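Lamduan Jaidee has been a restaurant inspector for 18 years and has yet to enjoy a birthday meal out. "I read the menu and then I read the ceiling," she says. "My husband has learnt to order for both of us."

We meet on a Sunday in Phuthong, a café she picked and then declined to rate. She drinks her tea black, having taken a look at the milk jug.

The job, as she tells it, is mostly fridges. Owners scrub the floor, polish the taps and leave a tub of rice at the back with no date on it. "They always say it was made this morning," she says. "I have met rice that was made this morning. It doesn't look at you like that."

She has been offered free dinners, a puppy and, by one man in Brodness, a share in the business. She turned them all down – the puppy with some regret. He failed on 31 points and rang her in September to say he was selling up and did she want first refusal.

Her own kitchen, she admits, would scrape a pass. There is a drawer she doesn't discuss.
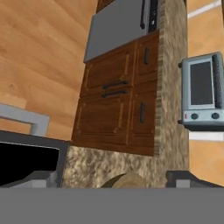 What should a home cook worry about most?

"The cloth. People wipe the chicken board with it, then the table, then a child. Boil it or bin it."

She finishes her tea, asks for the bill and glances, only once, at the ceiling.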